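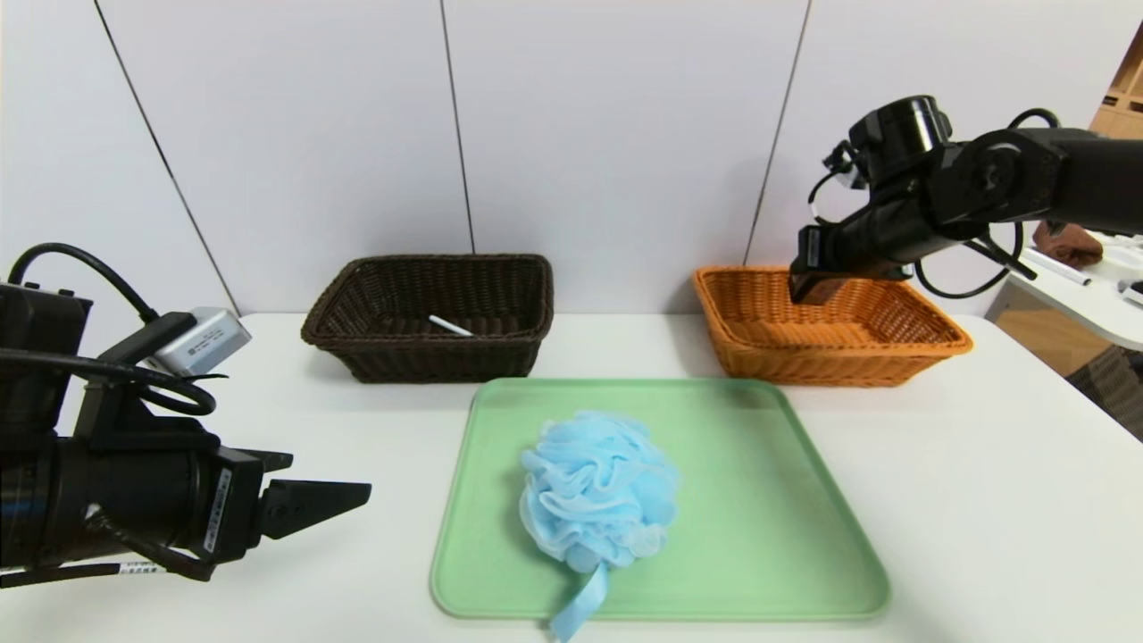 Dual-arm cell, left wrist camera drops out after warm-up

kunwood_ops
Sorting cell, two arms, one tray, two baskets. The left wrist camera loses connection partway through a shift. The right one is fine. Log from the last bad run shows 1,144 frames and then nothing until I power cycle. Swapped the USB cable, no change. Drivers are current.

edin_a
Check strain relief before anything else. If the cable moves at the plug when joint 5 rolls, you have your fault. A zip tie at the module holds the module end only. The loop over the arm still pulls on it.

radonjic_fan
Disagree. I ran ours with a bigger loop than that for 700 hours. Look at bus bandwidth. Two cameras on one hub will do this.

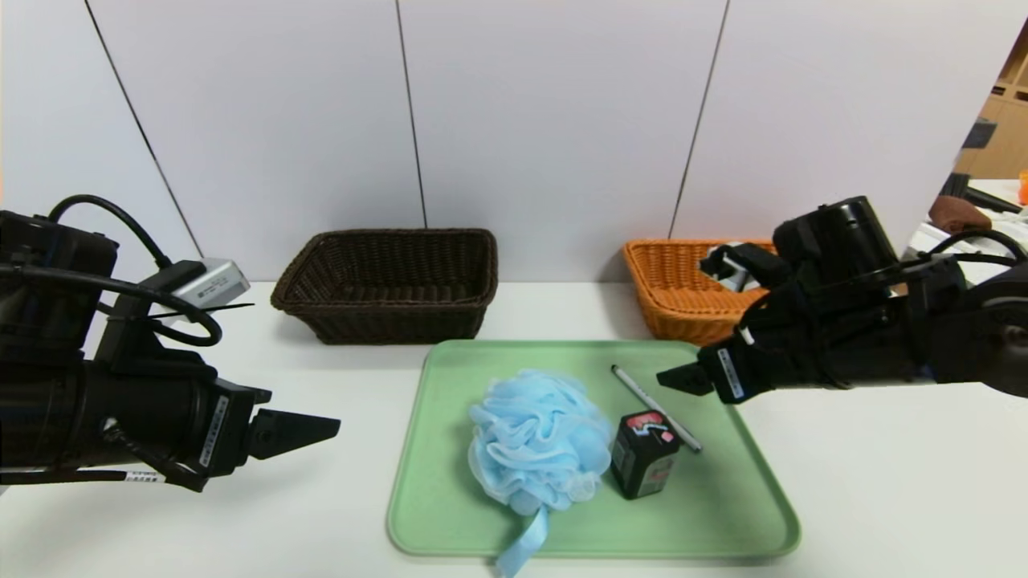 Last edited by kunwood_ops on 2020-06-17

kunwood_ops
Separate hubs already, so bandwidth is out. Jogged the left arm through full roll with the stream open. It drops at the same angle every time.

edin_a
Same angle means cable. Add 100 mm of slack at the elbow and tie it on the housing side of the joint. Leave the tie at the module loose enough to turn by hand.

radonjic_fan
Fine, cable. I would still reseat the hub.

barska2
While you are in there, look at the fingers. Ours went out of parallel and the pen picks started missing on one side. The Erkari manual gives a check on page 456 – close on a thin round part over the tray, look through the wrist camera, see if both tips arrive together.

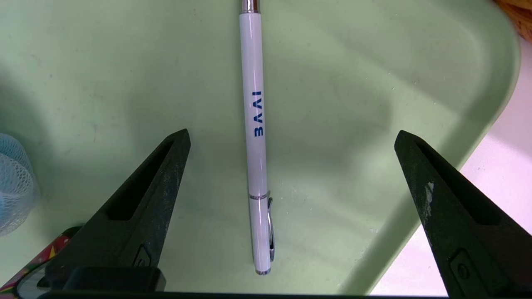
Posted by Vesela Janevski

I do this check with a pen lying lengthwise between the fingers. Tips should sit evenly on both sides of the barrel before you close. If one leads, re-zero the gripper, then redo the hand-eye calibration. Scuffs on the outer face of a finger are cosmetic. Wear on the inner face is what moves your grip point.

radonjic_fan
Re-zero does not need a new hand-eye calibration. The camera has not moved.

Vesela Janevski
It has if he has just been pulling on its cable.

kunwood_ops
Slack added, three full rolls, no drop so far. Will redo the calibration and leave it running.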